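Let the Opening Act Play

I got into a silly argument last month over whether you should show up on time for a concert. Not for the headliner, everybody manages that. I mean the support act, the poor band that walks out at half past seven to a floor full of coats and people checking their phones.

My side is easy to state. Go early! I saw Begay that way, opening for Irnetti at a hall in Govamgate that holds 825 people, and I'd guess most of those people were still in line for tacos across the street. Begay played for 30 minutes, five songs and one long, weird, gorgeous thing with a drum machine that kept speeding up. I've played their record to death since. Irnetti were good too, by the way, but I couldn't hum you much of it now.
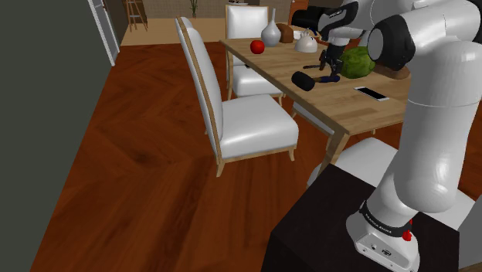

Sorry, but tickets are expensive and babysitters are worse, wrote one reader when I first brought this up, and if I only get three hours out of the house I'm not spending one of them on a band I didn't choose. Fair enough. I don't have kids, and my evenings are cheap. I still think that hour is the best gamble in live music – you've already paid for it, after all.

What bugs me more is the talking. If you want to chat, the lobby is right there (and the beer is usually closer). A quiet song with a crowd yelling over it is a miserable thing to stand through, and I can't imagine what it's like from the stage.

Venues could help. Horis, the little club I go to most, prints the set times on the door and keeps the bar lights low from the first note. They treat both bands like they're the show, and the room gets the hint. Bigger places put the opener on under half the lights with the sound turned down, and then wonder why the seats are empty at seven thirty.
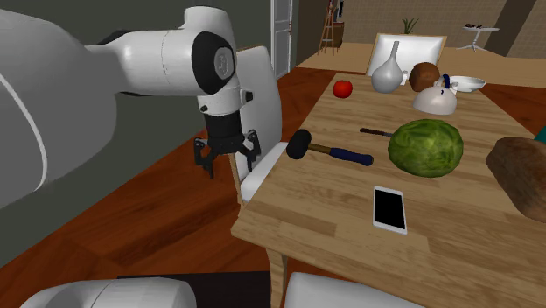
Openers get picked by the label anyway, was the complaint from Tapedeck in the comments, so half the time they don't even fit the bill. True, and I've sat through some awful mismatches, including a polka-metal duo before a folk singer. I remember every minute of that duo, though, and I'd go see them again in July if they came back through town.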